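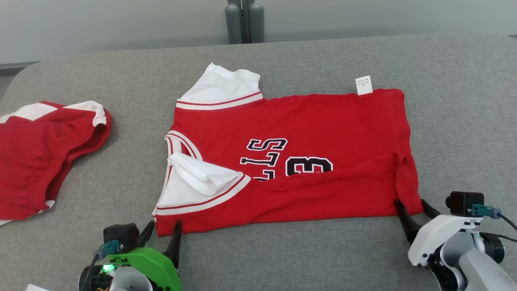 *The red shirt with the striped cuffs.*

By the time the bus let Venkatesh Pai down at the Clesten turnoff, the rain had gone off toward the hills and left the road shining, and he stood there a good while with his bag between his feet, trying to remember which way his sister's house was. It had been sixteen years. The tea stall was still there (painted green now, if you please) and so was the big tree, only it seemed to have taken a step closer to the road.

"You're Saranya's brother," said the man at the stall. "You walk like her."

"I haven't walked anywhere yet."

"Well, you stand like her, then. Drink this."

So he drank it, and it was far too sweet, just as it had always been, and the man, whose name was Sreekumar, wouldn't take a coin for it. He talked instead about the July floods, and the new bridge at Zikville, and a goat that had gotten onto the school roof and been coaxed down with somebody's lunch.
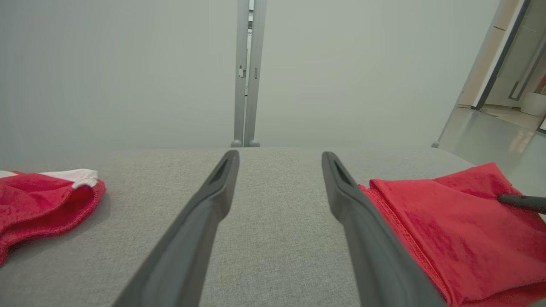
Venkatesh had practiced what he would say to her. He had practiced it for all five hours of the ride, moving his lips, until the lady beside him offered him a peppermint. First he would say he was sorry about the letters, the ones he'd never answered, and then he would say something about their mother, and after that he hadn't quite worked it out.

But Saranya was already coming down the lane with an umbrella she didn't need, walking fast, her slippers slapping in the puddles.

"You're thin," she called, before she had even reached the tree. "And you let him give you tea! Now you won't eat."

"I'll eat," he said.

"There's fish."

"I said I'll eat, Saranya."

She took the bag out of his hand, and he let her.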